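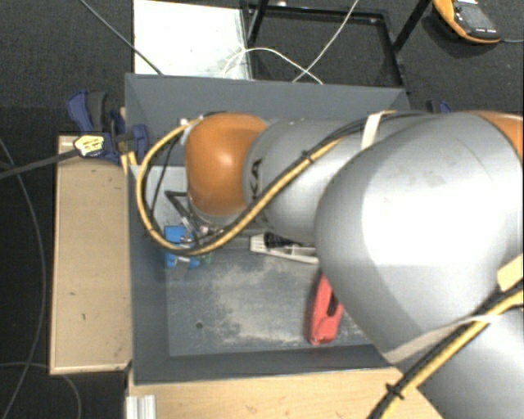 Ticket 300 – Boutique en ligne Akus, rayon maquillage
Objet : teinte reçue différente de la teinte commandée (rouge à lèvres crémeux Berchtold)
Statut : résolu
Ouvert le : 2025-06-07

Message de la cliente

Bonjour à toute l'équipe,

Je vous écris un peu embêtée, car d'habitude je n'ai que des compliments à vous faire (mon dernier baume Fullcombe, je l'ai racheté deux fois !). J'ai commandé le rouge à lèvres Berchtold dans la teinte 18, le vieux rose, celui que je porte depuis janvier et que tout le monde me réclame au bureau. Le tube porte bien l'étiquette 18, la boîte aussi, et pourtant sur les lèvres c'est un corail franc, très joli d'ailleurs, mais qui me donne une mine de lendemain de fête. J'ai essayé à la lumière du jour, dans la salle de bains, avec et sans crayon, et c'est toujours corail. Est-ce que la formule a changé ? Ou est-ce moi ?

Merci d'avance pour votre patience,
Hélène

Réponse du support – Ferdinand Egger

Bonjour Hélène,

Merci pour votre message, et rassurez-vous, ce n'est sûrement pas vous. Je connais bien cette teinte, ma sœur la porte aussi, et je comprends tout à fait qu'on y soit attachée. Avant de vous renvoyer quoi que ce soit, j'aimerais comprendre ce qui s'est passé, pour ne pas vous expédier un deuxième corail !

Pourriez-vous me dire :
– le code gravé sous le tube (il est minuscule, une lampe aide bien) ;
– si le raisin était lisse et intact à l'ouverture ;
– si vous appliquez dessous un baume ou une base, et laquelle.

Je vous pose la dernière question parce que certains baumes teintés tirent la couleur vers l'orangé. Cela arrive plus souvent qu'on ne le croit, surtout avec les textures crémeuses, qui sont assez transparentes en première couche.

Bien chaleureusement,
Ferdinand

Message de la cliente

Bonjour Ferdinand,

Alors, j'ai sorti la lampe, les lunettes et même la loupe de ma mère : le code se termine par 4. Le raisin était parfait, bien biseauté, avec le petit logo encore net. Pour le baume, c'est le Fullcombe, mais l'incolore. J'ai refait l'essai ce matin sur lèvres nues – même résultat. J'ai aussi comparé avec la fin de mon ancien tube, côte à côte sur le dos de la main, et là il n'y a vraiment pas photo, on dirait deux produits différents.

Hélène

Note interne – F. Egger

Baume écarté. Code vérifié auprès de l'entrepôt de Grorcombe : il correspond à la teinte 4 (corail), étiquetée 18 par erreur. Lot de 100 pièces, vente suspendue sur le site le temps du contrôle. Prévenir les clientes déjà livrées, avec un petit mot gentil, et ne pas demander le retour du tube. Penser aussi à corriger la fiche produit, où la pastille de la 18 me paraît trop orangée à l'écran.

Réponse du support – Ferdinand Egger

Chère Hélène,

Vous aviez raison sur toute la ligne ! Votre tube est un corail, la teinte 4, qui a reçu l'étiquette de la 18. La formule de votre vieux rose n'a pas bougé. Je vous en fais partir un aujourd'hui, pris dans un autre lot, et j'ai demandé à une collègue de l'ouvrir et de le comparer au nuancier avant l'envoi – vous verrez donc que le film de la boîte a été retiré, ne vous inquiétez pas.

Gardez le corail, bien sûr. Si vous lui laissez une seconde chance, essayez-le tapoté au doigt, avec très peu de blush : il devient beaucoup plus doux.

Je laisse le ticket ouvert jusqu'à ce que vous ayez pu essayer le nouveau.

Ferdinand

Message de la cliente

Bien reçu, et c'est le bon rose ! Merci mille fois. Le corail est parti chez ma fille, qui ne veut plus le rendre. Vous pouvez fermer le ticket.

Clôture : teinte remplacée, confirmation de la cliente reçue. Fiche produit 18 transmise au studio pour correction de la pastille.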